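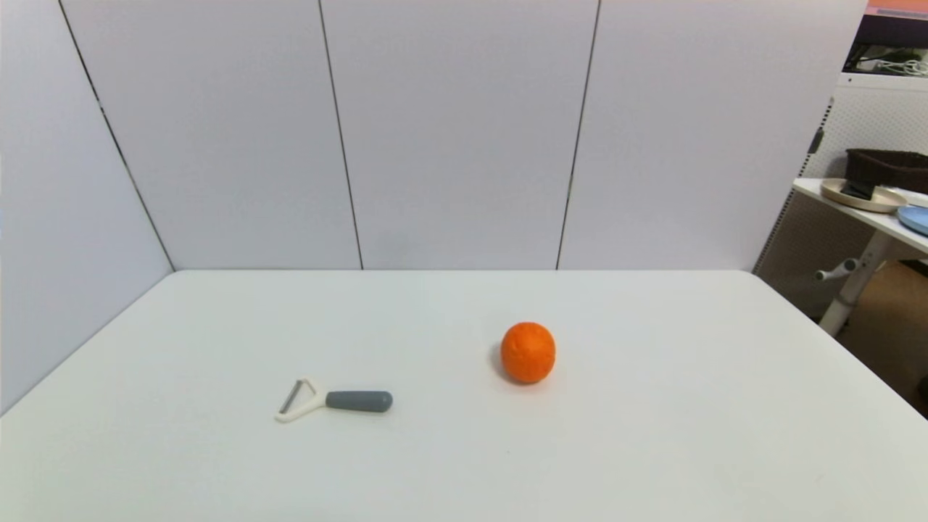

**Tokis** is a perception and grasp planning module for tabletop manipulation. It takes color and depth from a head camera, separates the items on a work surface, and sends ranked grasp poses to your existing arm controller.

Pale tools on pale tables are a common source of bad masks. A Y-shaped peeler with a cream-white head can lose its outline on a white top, while the orange next to it segments easily. Tokis combines color edges with contact shadows and keeps a separate confidence value for each part of an object, so the planner can favor a gray handle over a head it is less sure of.

## Specifications

| | |
|---|---|
| Input | Color and depth, 1 or 2 cameras |
| Working range | Up to 800 mm from the camera |
| Grasp candidates | Up to 36 per object |
| Interfaces | C++, Python, ROS 2 |
| License | Per workstation, 3 years of updates |

## Setup

Calibrate the camera to the arm base, mark the table plane, and load a gripper file. Side tables and shelves outside the marked plane are ignored by default. Change this in `workspace.yaml`.

Grasp planner by Souad Belhaj. Integration support by Ashraf Erraji at the Flarkisthorpe office. The next release, in July, adds two-arm handover.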